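# Drirka Tabletop Picking Cell: Demonstration Program

Irkero offers on-site and remote demonstrations of the Drirka tabletop picking cell to schools, research groups and small manufacturers. Visitors see the cell handle mixed household and workshop items and may take part in planning a pick. The program is run from the Purutik showroom, with open days held in addition to private appointments.

## What the visit covers

Each demonstration begins in simulation. The operator loads a work surface with objects of different size and shape, then shows how the two-finger gripper is lined up before any motion is approved. Visitors can ask for an object to be moved or a different approach to be tried. The same task is then repeated on the physical cell, at reduced speed, behind the safety screen.

The simulated stage uses everyday objects such as a power drill, a cup, a small ball, a can and a box. They are placed at various angles so that visitors can compare how the gripper must be positioned for a round rim, a flat side or an uneven handle.
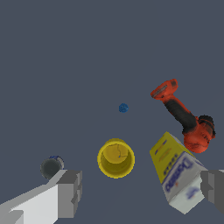

Operators will explain how the grasp point is selected and what happens when a neighboring object limits the room available to the fingers. Questions are welcome at any time during this stage. During the physical stage, visitors are asked to hold questions until the arm has returned to its rest position.

## Cell summary

| Item | Detail |
|---|---|
| Gripper | Two-finger, parallel |
| Demonstration stations | 3 |
| Objects in the standard library | 300 |
| Software | Drirka Planner, simulation and live modes |
| Rated payload | See data sheet |

The object library is supplied with the cell. Customers may add their own parts by submitting drawings or scans to the Panganiban support office. Parts received before an appointment can be included in the simulated stage, provided that the files pass the standard check.

## Open days

The August open day received around 200 visitors. In response to comments received, the simulated stage has been lengthened, and a second display now faces the seating area. Registration for the next open day is handled through the Purutik front desk. Groups should provide the name of their organization and any access needs when they register.

Closed-toe shoes are required in the physical demonstration area. Bags must be left at the front desk.

Page updated: 2018-10-04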